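## 4. First run with the ring kit

Right, you've got the Trondel arms bolted down and the software talking to them, so now for the fun bit! I've set up a fair few of these Lamero ring kits and I still do this part slowly, with a cup of tea well away from the bench.

1. Switch on at the wall, then at the controller, and give it 60 seconds before you press anything.
2. Set the speed limit to 300 on the Motion page. It will happily go higher (mine came set to 1123, which made me jump), but leave that for later.
3. Put your rings on the white panel, up against the raised rim. They don't need to be in a tidy row.
4. Open the wrist view and check that you can make out the hole in each ring.
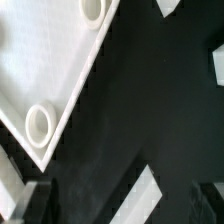 *Fig. 7. Wrist view: two rings against the rim of the white panel.*

If your picture looks a bit blocky where white meets dark, don't fret. I only worry when the rings themselves go fuzzy, and then I wipe the lens and have another look.

> **Note:** White rings on a white panel can be hard to pick out. A lamp off to one side gives you a bit of shadow to work with, and I find it helps a lot.

5. Go to the bench view and press **Find markers**. The four squares on the platform should each get an outline on your screen. If one is missing, check for glare and press the button again.
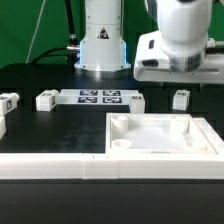 6. Now press **Save layout**, and from here on please don't nudge the platform! The marked blocks can be shifted about as you like, but the platform is what everything gets measured from. Knock it and you're back to step 5.
7. Choose **Single pick**, keep a finger near the stop button and press **Go**.

> **Caution:** Keep your hands off the bench while either arm is powered. Press stop first if you want to move a ring, even if it's only a tiny bit.

If you get error 355, the gripper hasn't closed as far as it expected. Press stop, clear the jaws and go back to step 7.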